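Jun 11, 2020

Folding, With Supervision

I have now been to an open day for a robotics project, and I came home with a sticker, a sore neck and strong feelings about sleeves.

The project is called Orar. Aranka Dobos, who runs it, invited me after I wrote something rude in December about the Muvus, the laundry machine I saw at a trade show that spent five minutes on a single towel and then asked for help. Her invitation was two lines long. The second line was "Bring your opinions, we have a chair for them." They did have a chair. It was not a good chair.

I was expecting a stage, possibly a fog machine. What Orar does is closer to housework. A person holds a pair of grippers, one per hand, and does an ordinary chore in an ordinary bedroom, and the recordings go off to teach an arm they have named Antal. On the day, the chore was a jacket. 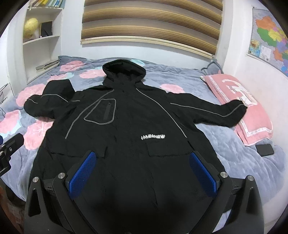

Black hooded jacket, before anyone had an opinion about it. Blue pads at the ready.

Aranka's rule for visitors is that you may not say "I could do that faster" until you have tried it. I said it anyway and was handed the grippers. They weigh more than they look, and every instinct you have about cloth lives in your fingertips, where it is suddenly no use at all. You pinch at a cuff and get blanket. You let go of the blanket and the cuff leaves with it. I managed one sleeve in 77 seconds, and a boy who looked twelve told me kindly that it was a start.

The recordings get numbered, and mine was 2230. I asked whether it would be used. Aranka said that bad examples are also useful, and wrote something down.

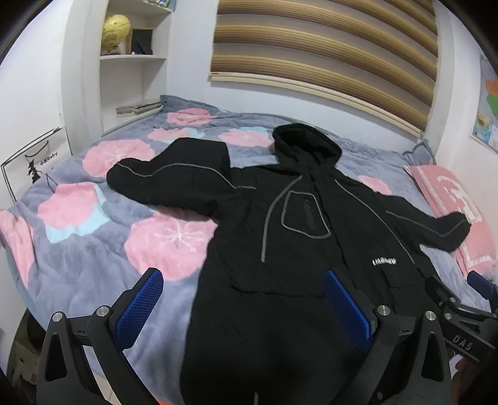

My own trouble with laundry has always been dark clothes. I can fold a white shirt fairly well, but give me anything black in a dim room and I lose track of which layer I'm holding. The jacket at Orar has thin gray piping down both sleeves and across the chest, and I was absurdly grateful for it, because lower down the body turns into one big black patch and you could be holding a pocket or a hem for all you know. I asked if Antal finds the piping helpful too. There was a pause, then a long answer with the word "features" in it, and I nodded through most of it.

After the jacket there was a talk about Nusico, the software that sorts the recordings, with slides. I ate three biscuits and understood the first slide. The question period went mostly to a man who wanted to know if it could do fitted sheets - it can't, and neither can he, and they seemed to part on good terms.

Aranka walked me out and asked if I'd be nicer about them than I was about the Muvus. I said I'd think about it on the bus. I'm told the next open day will be socks, and I've already put my name down.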